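Drying Clothes Indoors in Student Rooms
Project report, second year, Home and Environment course
Tülin Sezer and Svenja Baumgart
20 August 2026

1. Why we chose this subject

In the Temstead residence there is no outdoor place for drying clothes, and the two dryers in the basement are often busy. Many students hang their washing on the door, on the chair or over the heater. We wanted to know how long the clothes need to dry in this way, and if the air in the room becomes too damp.

2. What we did

We sent a short questionnaire to all 434 residents, and after that we made measurements in 21 rooms. In every room we hung the same load: one towel, two cotton shirts and a pair of jeans. We weighed the load before and after, and wrote down the humidity every hour. The measurements were made in January, when the windows are mostly closed.

3. Results

The towel and the jeans were always the last to dry. In rooms with the window closed, the jeans were still damp the next morning. When the window was open a little, the shirts dried faster, but several students complained that the room was cold. The best result came from leaving a hand's width between the pieces and turning the jeans inside out after some hours.

The humidity rose the most in the first three hours. In the small rooms on the north side it stayed high all night, and there we also found dark spots behind the wardrobes. We cannot say that the spots come from the washing, because we do not know how old they are.

4. Problems with our method

Our scale was a kitchen scale and it can carry only 2,000 grams, so we had to weigh the jeans separately. Two students moved the hanger during the night. We kept their results but marked them in the table.

5. What we recommend

Shake each piece well before hanging, do not put wet clothes on the bed, and open the window fully for ten minutes after the first hour.
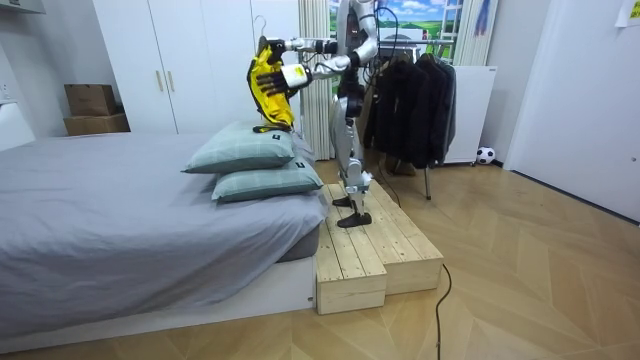

Cadi Gwynne wrote back that ten minutes is too short for the north rooms, and she asked us to repeat the test there with the door open as well.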